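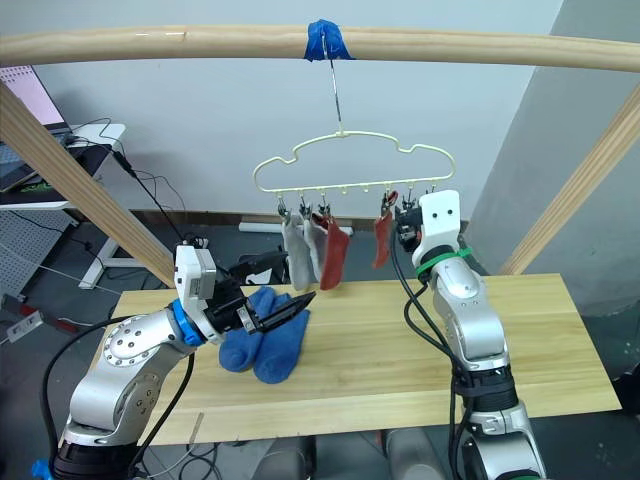 Sock season again

I have been putting off writing about socks for a good three newsletters now, mainly because I thought you'd all laugh at me. But then Sioned Harries rang to ask how on earth I get a wash dry in this weather without the dryer going all day, and we ended up talking pegs for the better part of an hour (sorry, Sioned, I know you had a cake in!). So socks it is.

My whole system comes down to one of those little plastic hangers with a row of clips along the bottom. You know the ones, they usually turn up in the travel aisle next to the inflatable neck pillows. I bought my first for a camping trip to Plastmont, thinking I'd rinse a few pairs in the sink at night, and it's been in use at home ever since. The big airer is great for tea towels and jumpers but hopeless for socks. They slide off, they bunch up behind the radiator, and you find one in spring with a spider in it.

A few things I've worked out along the way.

Clip them by the cuff if they're everyday socks, and by the toe if the elastic is precious to you. Bakari Mfaume swears by toes for everything and his socks do stay up beautifully, so I may be a convert by December. I'm still a cuff person for the thin ones.

Leave a gap or two in the clips if you can spare them. I used to cram every last one full and the ones in the middle were still clammy the next morning. Thick winter socks especially want a bit of air on both sides. If you're drying wool ones, roll them up in a towel first and stand on it. My kids think this is the best job in the house and will do it without being asked, which can't be said for anything else involving laundry.

Hang pairs side by side as you go. It feels fussy when you're standing there with a cold wet basket on your hip, but then they come off already matched and you can fold them straight into each other. I do mine by colour, so greys together, then reds, then whatever's left. The blues always seem to be last in our house and spend half the morning lying on the table waiting for me to get around to them.

Now, where to hang it. A shower rail is fine if you don't mind ducking. A wooden rail is nicer, but a bare metal hook does like to wander along it, and the whole lot ends up sliding down to one end. A few turns of tape around the bar where the hook sits will sort that out. Use a colour you like, because you'll be looking at it a lot! Suleiman Akinola uses a thick rubber band for the same thing and says it comes off cleaner when he has visitors.

Check the clips every so often too. The springs get tired, and a metal one that's started to rust will leave a little orange kiss on a white sock that never, ever comes out. Ask me how I know.

I've had a few of you ask about odd socks. I keep mine in an old Tallitz biscuit tin on top of the washing machine, and I had a proper tip-out last weekend and found 17 of them. Seventeen! Four found their partners straight away, stuffed inside a fitted sheet. The rest are going to Tomos Rowlands, who wants them for stuffing draught snakes, so if you've got a few singles of your own, please pop them in a bag and I'll pass them along. Clean ones please, he was very firm on that.

Next time it'll be jumpers and how to stop them getting those pointy shoulders. If you've got a trick for that, send it my way, I've only got the one and it involves a pool noodle.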